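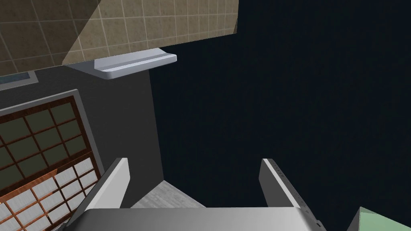

Robot Rules: How People Keep Robot Helpers Safe

Robots in stories do whatever the story needs. Robots in real life have rules to follow, and so do the people who build them. This page is about those rules: who writes them, what they say, and how a robot gets tested before it is allowed near your kitchen.

It is written for readers in Years 4 to 6. Words in capital letters are explained in the word list at the end.

What is a standard?

A STANDARD is a set of rules that lots of people have agreed on. You use things made to standards every day. The plug on your toaster fits the socket in the wall because the people who make plugs and the people who make sockets follow the same rules. Your bike helmet has been tested in a set way before it gets to the shop.

Robots have standards too. Some are about the whole robot, such as how fast it may move when a person is close. Others are about one small part, such as the button that makes it stop.

A standard is a bit different from a law. A law is made by a government, and you have to follow it. A standard is usually written by people who know a lot about the subject, and sometimes a law says that you must use it.

A company can also have its own rules, which may be stricter. The rules on this page come from a company called Zeritz, which makes a home helper robot named Emmont. Emmont is meant to fetch and put away small things for people who find it hard to reach or bend.

Practice comes first, and it happens in a computer

Before a real Emmont moves a finger, a pretend one has to practise. It does this in a SIMULATION. A simulation is a bit like a video game, with a pretend robot inside pretend rooms. The rooms can have tiled walls, shelves, wood-look floors and screens made of little panes. The robot's GRIPPER, which is its hand, has two flat fingers that open and close.

Nothing in a simulation can be hurt. If the gripper bumps a shelf, the shelf doesn't break and there is no mess to clean up. The people running the test write down what went wrong and start again.

Parviz Jalali is in charge of the practice rooms at Zeritz. His team has built 200 of them.

"If you only ever practise in one room, the robot learns that room," he says. "Then you move a chair and it doesn't know what to do. So we change the walls, the floor, the light, where the shelf is. We make some rooms quite odd on purpose."

Some of the rooms have large dark areas with nothing in them. Others have a window or a screen in an unusual spot. The robot still has to follow the same rules in every room.

The rules for practice

These are the rules the Zeritz team uses for a practice run. They are pinned up beside the computers.

1. Know the job before you start. Every run has one job, written in one sentence. "Move the hand to the shelf" is a good one. "Tidy up" is too vague.

2. Start with the fingers open. A closed gripper might already be holding something, or it might knock something over on the way.

3. Go slowly near things. The robot may move faster in open space. It must slow down when its hand gets close to a wall, a shelf or a piece of furniture.

4. Look again before touching. The robot checks where the thing is a second time, just before it reaches it.

5. Don't squeeze harder than you need to. The gripper has a limit on how hard it can close. In practice, the limit is set even lower.

6. Stop if you are not sure. If the robot can't tell what is in front of it, it stays where it is and asks for help.

7. Write it down. Every run gets a number and a note, including the boring ones.

Rule 6 is the one the team talks about most. A person who isn't sure will often have a guess. Robots can be made to guess as well, but a wrong guess with a metal hand can hurt someone. Stopping is allowed, and a robot never loses marks for it.

Keeping score

For one job, reaching for a shelf, the pretend Emmont did 1,944 practice runs. In 175 of them it stopped and asked for help. The team looked at each of those stops to find out why. Often the light was the trouble. A shelf with a bright top and a shaded underside can be hard for a robot to measure, and so can a wall where a shadow falls across the tiles.

After that the team changed the robot's program and ran the job again. They don't throw out the old scores. A rule at Zeritz says that old results must be kept, even the bad ones, so that other people can check them.

From the computer to the real world

A simulation can only teach so much. Real floors have crumbs on them. Real shelves wobble. Real people walk past carrying a cup of tea.

When the practice scores are good enough, the program is put into a real robot. This happens in a test room with its own rules.

There is a yellow line on the floor, and visitors stay behind it.

Two people are always there. One watches the robot and the other keeps a hand near the EMERGENCY STOP, a big red button that cuts the power to the robot's motors.

The button is tested at the start of every morning, at 8.30, before anything else is switched on.

Long hair is tied back and lanyards come off.

The robot's first real runs are done at a quarter of its normal speed.

Farzad Nouri looks after the test room. Part of his job is to say no. "People get excited and want to see it go," he says. "If the button hasn't been tested, it doesn't go. I don't mind who is visiting."

Who checks the checkers?

Zeritz made the robot, so it would be a bit unfair if only Zeritz decided whether it was safe. You wouldn't mark your own spelling test either. A separate company called Tramix does the last check. It has a list of 426 things to look at, from the sharpness of the corners to the size of the writing on the warning label.

If one thing fails, the robot goes back. The team fixes the fault, and Tramix tests it again. Sometimes fixing one part changes another – a thicker cover on a finger might make it harder to pick up a spoon – so other checks may have to be repeated as well.

Rules for you

Perhaps you have a robot at school, or a robot vacuum at home. You can use some of the same rules.

Keep fingers, hair and sleeves away from moving parts.

Find out how to stop it before you start it.

Tell a grown-up if it makes a new noise or gets very hot.

Don't sit on it or pick it up while it is moving.

If you write a program for it, try the program slowly the first time.

Something to try

Work with a partner. One of you is the robot and the other gives the orders. The robot holds out one hand and uses only the thumb and one finger as a gripper. Put a rubber on a desk. The person giving orders has to get the robot to pick it up, using short commands such as "open", "forward" and "close".

The robot must do exactly what it is told. It must also stop and say "not sure" if an order isn't clear. Forward how far? Close how hard?

Swap places after five minutes. Then write three rules that would have made the job safer or easier, and compare them with another pair's.

Word list

EMERGENCY STOP: a button that makes a machine stop straight away.

GRIPPER: the part of a robot that holds things.

SIMULATION: a pretend version of something, made on a computer, used for practice or testing.

STANDARD: a set of rules that many people have agreed to follow.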